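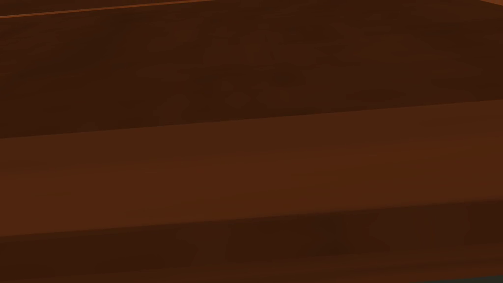 ## Ticket 37 - Wustel booking page drops the last table of the evening

**Raised by:** Humaira Virk, Hondcombe Supper Rooms
**Picked up by:** Dezső Dudás
**Status:** open, workaround in place

**Humaira, Thu 21 May**

Hello Dezső, and sorry to come back to you so soon after the menu business! We have a new muddle. When a guest books the last sitting online, they get their confirmation email as normal, but the booking never appears on our evening sheet. We had two parties at the door on the same night with perfectly good emails in their hands and no table waiting. Pei-shan squeezed them in by the window, bless her, and they were very nice about it.

I've tried logging out and in, and I've tried the other computer. Same thing on both. Earlier sittings are fine.

**Dezső**

Thank you, Humaira, that's a lovely clear report and please never apologise for writing in. Could you tell me what closing time you have under Settings > Opening hours? And did anybody change it lately?

**Humaira**

It says 22:00. Po-yen moved it from 22:30 when we went over to summer hours - he says he only touched that one box.

**Dezső**

I think we have it, then. Your last sitting starts at 20:30 and is set to last two hours, so it runs past closing. The booking form doesn't check for that, but the evening sheet does, and it quietly leaves the table off. I made a test booking on our own copy and got the same result.

For now, would you:

1. Put closing time back to 22:30.
2. Press **Rebuild sheet** (bottom of the same page, easy to miss).
3. Print the sheet again and look for the late tables.

**Humaira**

Done, and 18 late bookings have popped up for the coming weeks! Pei-shan is going through them with a pencil now. Guests will still see 22:30 on the website though, and Po-yen would like that put right.

**Dezső**

Quite understand. I've passed it to Siu-ming Siu, who looks after the form, and her fix is down for the June update. I'll leave this ticket open until then.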